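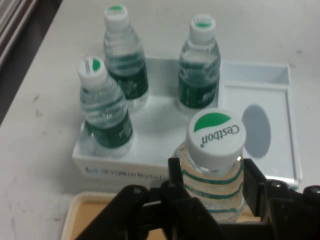 The arm with a bottle in its grip, three more waiting in the tray.

I was eating a cheese roll when the arm at Priltero stopped letting go.

It was my fifth week on nights. My whole job was to sit by bench 11 and watch the arm shift bottles of water out of a white tray, one after another, and write down anything odd. Nothing odd had happened, apart from me learning to whistle.

Then it got hold of a bottle near the base, swung it out over the beige dish and just stayed there. I waited. The screen said 660, which was the code for a finished drop, so as far as the arm was concerned that bottle was down and done with and it was a lovely evening. I could see the bottle perfectly well. It was still up there!

Then the fingers began to squeeze. Slowly, and with that little creak plastic makes when you lean on it, and I remember thinking, quite calmly, oh, I'll just take it off him. I had my hand halfway there – roll in the other one – when the wrist twitched. Only an inch or so. I sat back down very fast.

There's a red button on the bench at Priltero and I'd been shown it on my first day (everyone gets shown it, it's between the fire door and the biscuits on the tour). I hit it with my elbow. The arm went quiet and held on to its bottle, and the two of us stayed like that for a bit.

I rang Plosent, who made the fingers, and got a woman with a cold.

"What's it showing?" she said.

"660."

"And is it holding anything?"

"Yes."

"Then it ought to say 844." I heard her typing. "Did you put your hand in?"

I said no. Then I said nearly. She blew her nose for quite a long time.

"The pad sensor's gone," she said. "It can't feel that it's got hold of something, so it keeps closing to make sure. Leave the button in, put the tag on, go and have a tea. Don't be kind to it."

So I hung the tag on and wrote it all up in the book, including the nearly, which took me three goes. The day shift came in with wet coats and read it over my shoulder. One of them asked if I was all right and I said course I was, and found I still had half the cheese roll in my hand, squashed quite flat.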